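Juvaswood bench, two-arm station, March walk-through. Checklist first, comments under each block. OK means I checked it myself with hands or eyes, FIX means it gets done before the next powered session, WATCH means look again next month.

I love doing this one. It takes a morning, you get to crawl under a table with a flashlight, and every single time I learn something about the station that I walked past all winter!

## A. Before power

- [x] E-stop on the left post latches and needs a twist to release. **OK**
- [x] E-stop on the operator's desk, same. **OK**
- [x] Floor tape unbroken around the work area. **OK**
- [ ] Floor tape visible from the door side. **FIX**
- [x] Base bolts, witness marks lined up. **OK**
- [x] Table locked to the floor rail, no rocking. **OK**
- [x] Main breaker labeled, label matches the panel drawing. **OK**

Comments: The tape on the door side has been scuffed by carts to the point where you could miss it if you came in carrying something. Please use the wide yellow roll from the Ovton cabinet, because the narrow one peels in a week. Clean the floor first and let it dry.

The witness marks were a great idea and I want to see them on the Mok station too. One line of paint across the bolt head and the plate, and you can tell in two seconds if anything has crept. It used to be a torque wrench job and people put it off. (We still do the torque check twice a year. The paint line doesn't replace it.)

## B. Cables and hoses

- [x] No exposed conductor anywhere along the runs. **OK**
- [x] Strain relief at both bases. **OK**
- [ ] Slack at the wrists checked through full rotation, both sides. **WATCH**
- [x] Nothing crossing the walkway. **OK**
- [x] Connectors seated, locking collars closed. **OK**
- [ ] Spare cable set on the shelf and tagged. **FIX**

Comments: The wrist check is the one people rush, so let me go on about it a little. Turn each wrist by hand, power off, all the way to one stop and then all the way to the other. Watch the cable the whole time. It should never go tight and it should never make a loop big enough to catch a cup or a tool handle. Both wrists passed today. I've put WATCH because the right side has less room to spare than I like, and a new cable routing is on order from Nutlow.

The spare set was on the shelf but had no tag, so I couldn't tell if it was the new set or the one we took off. An untagged spare is treated as bad. Test it, tag it, or throw it out.

## C. Speed, force and stopping

- [x] Reduced speed mode comes up as the default after a restart. **OK**
- [x] Stop from the desk button, arms moving, no load. **OK**
- [x] Stop from the post button, arms moving, no load. **OK**
- [x] Stop while gripping: both hands keep hold and do not drop. **OK**
- [x] Restart needs a deliberate action at the desk. **OK**
- [x] Fingertip force at the task limit, gauge reading written in the log. **OK**
- [x] Gauge calibration sticker in date. **OK**

Comments: Lovely results here. I ran the gripping stop 9 times with a foam block and the block stayed put every time. The log entry is number 579 if you want to compare with your own run.

A reminder on the restart rule, as it came up at the last review. Releasing the e-stop must never start motion. You release it, you look at the table, you walk back to the desk, and then you press start. If you ever see the arms so much as twitch on release, shut the breaker and write it up. I don't care if it was tiny.

## D. People and habits

- [x] One named operator per session, written on the board. **OK**
- [x] Long hair tied, lanyards off, sleeves close. **OK**
- [ ] Two-person rule for any reach-in. **FIX**
- [x] Session plan read out loud before power. **OK**
- [x] Eye protection at the door, clean. **OK**

Comments: Reading the plan out loud felt silly for the first week and now I'd fight to keep it. You catch so much! Someone says "then the left hand lets go" and someone else says "wait, I thought the right one did," and you've just saved yourself a bad afternoon.

The two-person rule needs work. It's written down, everybody agrees with it, and the sign-in sheet still shows reach-ins with a single set of initials. One person reaches, one person stands at the desk with a hand on the stop. If you are alone, the part stays where it fell until somebody comes back from lunch. I'm adding a second initials box to the sheet so the blank stares at you.

## E. Table and task items

- [x] Task list matches the items laid out. **OK**
- [x] Soft goods checked for tears before the session. **OK**
- [ ] Sharp tools on the table only if the task needs them. **WATCH**
- [ ] Loose film and bag scraps cleared between runs. **WATCH**
- [x] Cloths kept out of the wrist joints. **OK**
- [x] No open liquids. **OK**
- [x] Backdrop fixed top and bottom, not able to swing into reach. **OK**

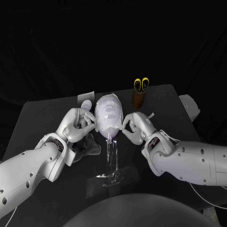
Comments: Thin plastic is the most fun thing we handle and also the thing I'd most like everyone to be fussy about. It slides, it folds under, it clings to a fingertip after the hand has opened. Our house rule for film and bags is this: both hands open fully and pull clear before the next move, and the operator looks at the fingertips, not at the screen. If a strip is hanging off a finger, pause and clear it (two people, see D).

Scissors: if they're on the table, they stand blades down in a cup with the handles up, and the cup goes toward the back. If the task doesn't call for them, they go in the drawer. I've left this at WATCH because the habit of storing is good and the habit of putting away is still growing.

Cloths are fine as task items. Keep them flat or keep them off. A bunched cloth can work its way toward a joint over a long session, and the open parts of the wrist housings are exactly where you don't want threads.

## F. Housekeeping and paperwork

- [x] Fire extinguisher in date, nothing parked in front. **OK**
- [x] First aid kit full. **OK**
- [x] Battery charging area clear of paper and packaging. **OK**
- [ ] Risk assessment copy at the desk is the current one. **FIX**
- [x] Incident sheet at the desk, pen attached. **OK**
- [x] Near misses from last month read and answered. **OK**

Comments: The risk assessment in the desk folder was the old revision, from before we moved to the new hands. The right one is on the shared drive. Print it, put it in the folder, shred the old one. Please don't keep both "just in case."

We had 13 near-miss notes since the last walk-through and I'm thrilled. Before we put the sheet on the desk we got next to none, and the station was certainly no safer then. Short notes are fine. "Cup nearly went over, left elbow" is a perfect note, and that one got the cup moved back for good.

## Actions

| Item | What | When |
|---|---|---|
| A | Retape door side, wide yellow | Before next powered session |
| B | Test and tag spare cable set | Before next powered session |
| B | Recheck right wrist slack after new routing | Next walk-through |
| D | Second initials box on sign-in sheet | Before next powered session |
| E | Scissors and film habits, look again | Next walk-through |
| F | Current risk assessment printed, old one shredded | Before next powered session |

Station is cleared for reduced speed work once the FIX items are signed off on this sheet. Full speed stays locked until the Nutlow routing is in and the wrist check has been done again from the start, both sides.

If you want to shadow the next one, put your initials on the board by 9 in the morning and bring a flashlight.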